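Holub opens land sale for its trading game Prollaleck

Sep 28, 2023 — Gaming

The studio Holub has opened the first public land sale for Prollaleck, its blockchain game about trade and crafting. Players can buy 1359 plots in the region of Clonau, and each plot is recorded as a token in the player's wallet.

The plots come in three sizes. The smallest cost 81 in the game's own coin, Drotberg, and one wallet may hold up to seven of them. The studio says that this limit should leave enough land for new players, after many complaints during the closed test that a few large wallets had bought almost everything. 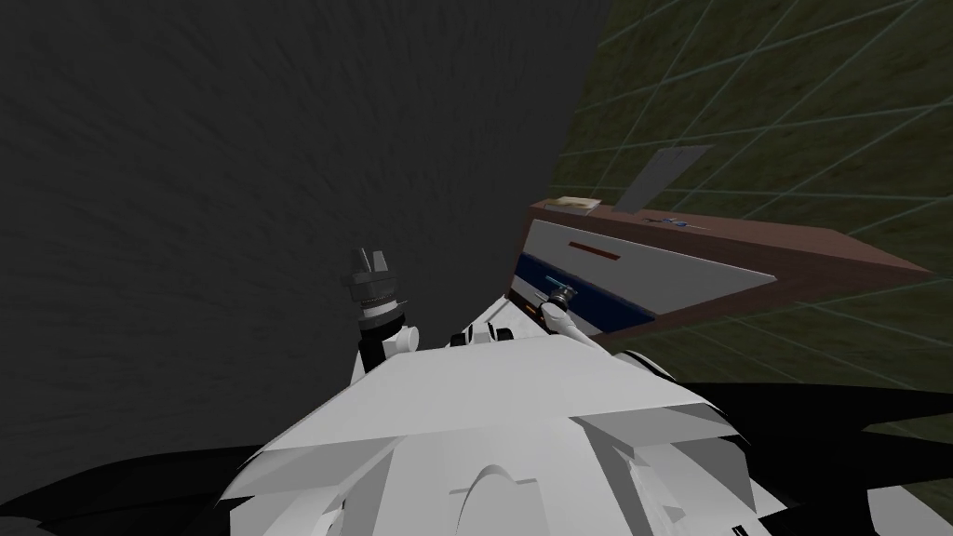 White torso panels in a computer-rendered view.

Owners can rent their land to other players and receive a part of what is produced there. The rent is paid once per day and can be exchanged on the game's own market. Transfers to outside markets are not possible yet — Holub plans to allow them in November, when the second region is also expected.

A group of 227 players from the closed test received their plots before the public sale. These plots cannot be sold during the first season, but they can be rented without any restriction.

The game itself stays free to download. Players without land can work on rented plots and earn smaller amounts of Drotberg, but they need a verified wallet before the first payment. Holub has not announced a mobile version.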